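Nostby Fonia Floor Lamp Review: Good Light, Weak Foot Switch

I bought the Fonia to replace a torchiere that lit the ceiling very well and not much else. I wanted a lamp that stands behind a sofa, reaches over a shoulder, and puts enough light on a page that I don't have to lean toward it. The Fonia does that. It also has a few faults that you should know before you order.

Setup

The lamp comes in one long box. The pole is in three sections that screw together, and the arm goes on last with a hex key that is included. The instructions are drawings only. Step four shows the cord going through the base before the pole is attached, and it is easy to miss. I missed it and had to take the pole apart again. It took me 23 minutes, including the mistake.

The base is heavy, and I mean that as praise. My old lamp went over every time the dog went behind the couch. This one has stayed up so far, even with the arm all the way out.

Light

The bulb is built in and can't be replaced by the owner. It is fixed at 3,000 K, a warm white that I find comfortable for reading in the evening. If you want a cooler light for sewing or model work, look at something else. The Vastley lamp I tried last June lets you change the color, but it flickered on the lowest setting and I sent it back.

There are four brightness levels. The lowest is good for watching TV. The second is what I use for books. The top one is more than I need and throws a hard shadow if the head is close to the page.

Controls

The switch is on the cord, and you press it with your foot. One press turns the lamp on, and each press after that moves up a level. There is no way to go back down without cycling through off. The button is also small and flat, so in socks I often miss it. My neighbor Indira Thampi has the same lamp and plugged hers into a remote outlet, but it always comes back on at full brightness.

Reach

The arm extends 17 inches past the pole. From behind my sofa, that puts the head over the seat cushion but no farther.

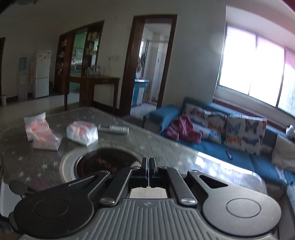 Reach matters more if you use the lamp for things other than reading. I pay bills and do puzzles in the living room, and the Fonia can't cover both the sofa and the space in front of it. For close work over a living-room table like the one in the photo, you would want the lamp standing at the end of the table, with the arm turned in. That works fine, but it puts the cord out where people walk. I ended up running mine along the edge of the rug - not pretty, but it lies flat.

The joint at the head is stiff enough to hold its position. The one at the top of the pole is looser and has sagged a little since I got it. Tightening the screw fixed it for a while.

Price and warranty

It costs more than the Vastley and a good deal less than the Deschamps reading lamp, which has a real dimmer knob on the pole. The warranty is 2 years and covers the light unit. It does not cover the cord or the switch.

I'm keeping mine. If the foot switch sounds like it would bother you, pay extra for the Deschamps.

- Thierry Collet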